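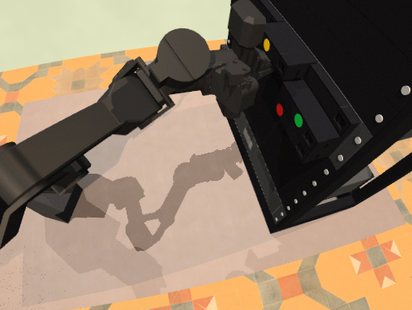
curbfeeler: I got the version 7 update on my Drasska last night and the self-parking is worse than before. It used to miss the space by a foot. Now it finds the space, thinks it over, and picks the one next to the minivan.

Home Forums Wostby Owners Garage Talk Search

gravelbox replied:
Mine is the same, and it takes forever. I sat through the whole thing at the grocery store in Aguirre with a man waiting behind me. He was very patient for the first half. Three changes of direction to get into a spot you could land a plane in.

oldmanifold replied:
I'm going to be the unpopular one. Version 7 is better. It's slow, sure, but the old version curbed my right rear wheel and this one hasn't. I'll take slow. Did either of you redo the camera setup after the install? It's in the release notes, page 2, under the part where they thank you for your patience.

curbfeeler replied:
I read the release notes. "Improved confidence in tight spaces." The car has plenty of confidence. I've met people like that.
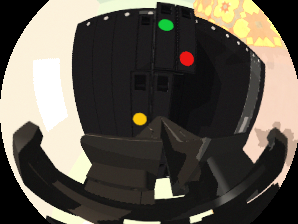
Close-up, black panels.

gravelbox replied:
Did the camera setup this morning. You need a straight road with clear lane lines, which rules out most of the county. I finally found one behind the lumber yard. Parking is a bit quicker now, but it still won't back into my garage. It stops at the door and asks me to check my surroundings. My surroundings are the garage.

oldmanifold replied:
Is there a lip where the driveway meets the slab? Mine did that until I laid a rubber ramp across it.

gravelbox replied:
There's a lip. I'm not rebuilding my house for a parking feature – but how much was the ramp?

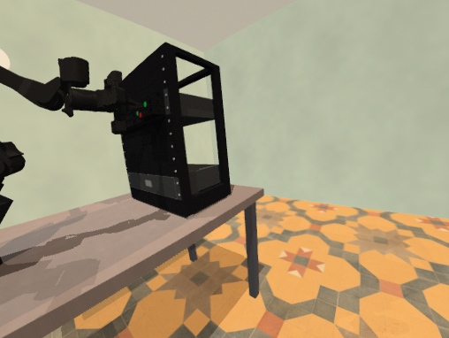
twodoor_sedated says the dealer wanted $155 to "look into" the same garage problem, then handed the car back with the ramp advice written on the invoice, so consider yourselves ahead.

curbfeeler replied:
$155 for advice. I'm in the wrong line of work.

twodoor_sedated replied:
They washed it, too. Badly. For what it's worth, my sister's Breretti parks itself on the first try every time. It also needs a new battery every November, so pick your misery.

oldmanifold replied:
A Breretti parks well because it won't try anything harder than an empty lot. Put it on a hill and it hands you the wheel and wishes you luck.

twodoor_sedated replied:
She lives on a hill. Works fine. You two should meet and argue.
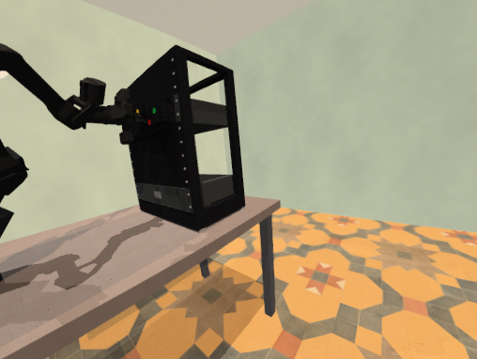 Can you go back to the old version if you don't like 7?
Wostby doesn't offer that from the car's own menu, and the dealer told me they can't do it either. You can turn off self-parking under Driver Help and leave everything else alone.

curbfeeler replied:
Then I'll turn it off and use the mirrors, like an animal. Leaving the thread open in case there's a fix.

Print this thread | E-mail this thread

Reader comments

slowlane: Redid the camera setup twice. The second time took. No idea what I did differently.

hubcap_harold: You can all just learn to park.

curbfeeler: I can park. I paid extra not to.

slowlane: Does the rubber ramp stay put when it snows?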